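Hi! I'm Oleksandra Panasiuk, and this is my folder of notes on getting small stuff off tabletops and into divided trays. I named it Plornel because the name was free — no deeper meaning.

Room with the glass wall first, then the table with the white tray:
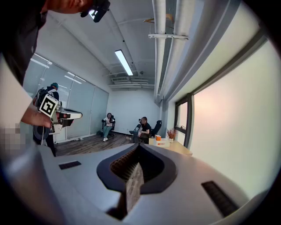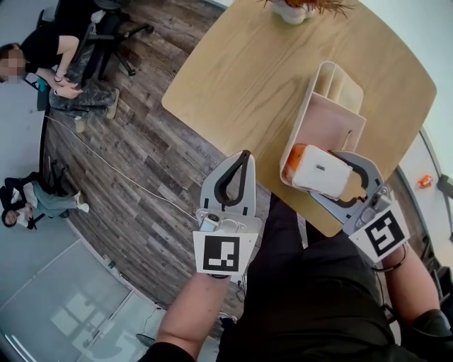
## What's in the folder

- `notes/` — 300 short write-ups, one per tidy-up. I type fast, so expect typos (sorry!).
- `trays.csv` — compartment layouts I like, plus a few I gave up on.
- `old/` — the Flonholm notes. Different spelling for half the headers, and I keep meaning to fix that.

## House rules for tidying

1. Plants and pots stay put.
2. Big things go in first, then the fiddly ones.
3. Don't stack inside a compartment. I did this for 90 notes straight and hated finding anything later!

## To do

- Merge Pai's tray list into mine
- Rename the `old/` headers

Last edited 09/04/2014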